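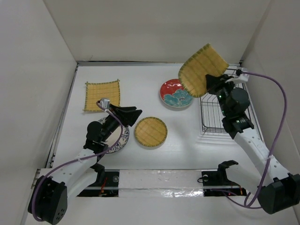 Storing bamboo trays with ceramic plates?

hollisgreen
Looking for storage advice. I have a mixed bunch of serving pieces, woven bamboo trays and mats with green edging, plus two ceramic plates, one with a blue floral pattern on white and one red with a big turquoise flower. They have been in one stack in the cupboard with the plates on top. Now one of the flat mats has corners that curl and I'm wondering if the stack did it or if they come that way. I also have a black wire dish rack and was thinking of standing everything up in it, plates and mats together. Does anyone do this?

pantry_dale
Plates yes, mats no. A plate is fine on its edge for years. A woven mat will sag between the wires and then you have a bent mat. Mine did after one summer. Keep the bamboo flat.

Jummai Ogbonna
I disagree with Dale. I keep 16 mats upright in a rack in my pantry and they are straight. The trick is to pack them close enough that they hold each other up. If you only have two or three they will lean, and a leaning mat bends. The bigger problem with bamboo is air. Flat in a closed cupboard is where mine got mildew, every August, until I moved them out.

pantry_dale
You live somewhere humid then. I never had mildew in a cupboard. 16 mats is also not what the OP has.

Jummai Ogbonna
True on both.

hollisgreen
It is humid here in summer, yes. The cupboard is on an outside wall.

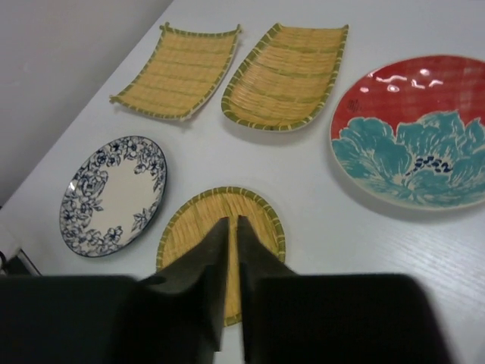 The piece I can't place at all is the long one with the raised edges, sort of a boat shape. It doesn't stack with the flat ones because the rim lifts up at the sides. If I put it on top it slides, and if I put it underneath it gets squashed. The round tray is easier, I can set a plate in that. I would like to keep everything on one shelf if possible. The shelf is 17 inches deep.

marrowbone75
Hang it. Small hook inside the cupboard door, loop of kitchen string through the weave near the rim. Weighs nothing. I do the same with a Katinetti bread basket that was always in the way.

tollgate
Don't put string through the weave, it will pull the slats apart sooner or later. I would use it. Put your napkins in it and leave it on the shelf. Then it isn't taking up space for no reason.

marrowbone75
Mine has been hanging four years with no damage but ok.

tollgate
A bread basket is thicker than those trays.

pantry_dale
About the curling corners. If they are tied off at the corners they often lift a bit there. Wipe the mat with a damp cloth, lay it between two dish towels, put a cutting board on it overnight. Take it out in the morning and let it air before it goes back. Don't soak it.

Jummai Ogbonna
Agree with this one. And don't use the ceramic plates as the weight. The foot of a plate is a ring and it will leave a ring in the weave.

hollisgreen
I was about to use the plates as the weight, so thanks. Is there anything I should put between the two plates? The red one has the nicer glaze and I don't want it scratched.

tollgate
Felt rounds. I bought a pack of Redine ones, they were fine. A folded paper towel does the same job. Put the heavier plate on the bottom.

pantry_dale
Or put the plates in the wire rack like you said and skip the felt. That leaves the whole shelf for the bamboo.

hollisgreen
I think that's what I'll do. Plates in the rack on the counter, flat mats on the shelf with the door left open a crack in summer, napkins in the long one. Will try the damp cloth tonight on the curled corners.

Jummai Ogbonna
Leave a gap behind the mats too if that's the outside wall. An inch is enough.

marrowbone75
Still say hang it.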